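Biswood Bakery to Take Over Former Egan Hardware Building

LORULLEY — A bakery that started at a weekend market stall will move into the old Egan hardware building this June, its owners said.

Biswood Bakery has signed a lease on the ground floor of the Main Street building, which has stood empty for two years. The shop will have seating for 26 people and will open at 7 a.m.

Owner Éabha Moynihan said the business outgrew its shared kitchen on Lomlow Road last winter, when orders for steamed buns passed orders for bread for the first time.

"We were turning people away by mid-morning," Moynihan said. "I grew up on soda bread and I still bake it every day, but the buns are what people ask for when they call."

The town planning office approved the change of use after a short hearing. It received 122 letters and emails about the plan, most of them in favor. Two neighbors objected, citing early deliveries and a lack of parking behind the building.

Ultan Moriarty, who lives across the street, said he was worried about trucks before dawn. Under the permit, deliveries cannot start before 6 a.m. and must use the rear lane.

Building owner Noreen Ó Gríofa said the front windows and the original Egan sign will stay. The old paint counter has already been taken out — it is being stored in the basement — and a new floor goes in next month.

Steamed buns will be sold plain or filled with pork, red bean or mushroom. Moynihan said prices will stay the same as at the market through the end of the summer. The bakery plans to hire two full-time workers and will keep its market stall, run by Tadhg Ó Dálaigh.

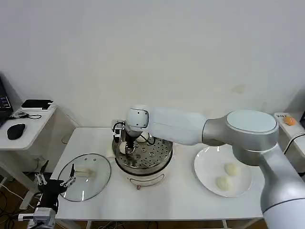
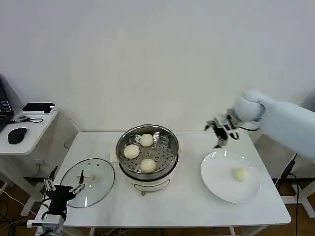
Steamed buns on the perforated tray of a steamer.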